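5. Cleaning and Care of the Basin

The Evlow vanity asks very little of its owner, and in our experience it usually gets less. The steps below take 7 minutes. If you bought the unit for a rental, print this page and tape it somewhere your tenants will ignore it.

You will need: a soft cloth, mild dish soap, warm water, and a second cloth for drying. The scouring pad under your kitchen sink is not invited.

1. Clear the top. Toothbrushes, razors, the candle. All of it.

2. Run warm water for a few seconds and let it drain. This loosens toothpaste, which sets harder than the glaze does.

3. Wet the cloth, wring it out, and add 2 drops of soap. More soap means more rinsing, and you will be the one doing it.

4. Start low on the side wall of the bowl and work up to the rim in overlapping strokes. Bunch the cloth up so it follows the curve.
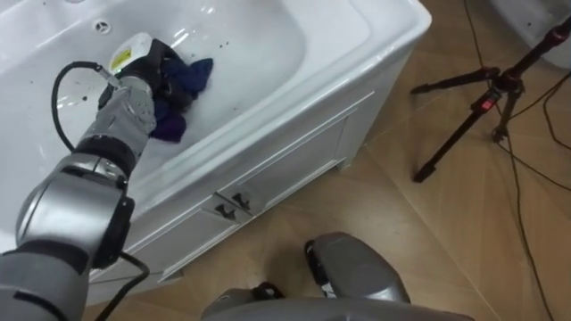
Fig. 5-1. Wiping the side wall with a bunched cloth. Note the overflow opening below the rim.

5. Go over any small dark specks a second time. Most are grit or whiskers and lift right off. Specks that stay put after two passes should be left to soak under a wet cloth while you go find something else to do.

6. Wipe around the overflow cover. Do not poke at the slots with a hairpin, a screwdriver, or a child's toy. Our service manager, Telma Lagos, keeps a drawer of things recovered from overflows and does not need more.

7. Rinse, then dry the bowl and the thick rim with the second cloth. Droplets left to dry on a glossy surface turn into spots, and then you are back at step 1.

CAUTION: Never use bleach tablets, drain acid, or powdered cleanser on the ceramic. Dull patches caused by abrasives are not covered by the warranty, however nicely you write to us.

Note: Dark cloths can shed dye when new. Wash them once before they meet a white basin.

5.1 Doors and Handles

Wipe the raised molding with a barely damp cloth and dry it right away. Dust collects in the groove under the countertop lip, where it can live undisturbed for years. A dry paintbrush gets it out.

If a handle works loose, tighten it from inside the door by hand. Replacement handles are sold in pairs under part no. 38.

For adjusting the doors, see page 71.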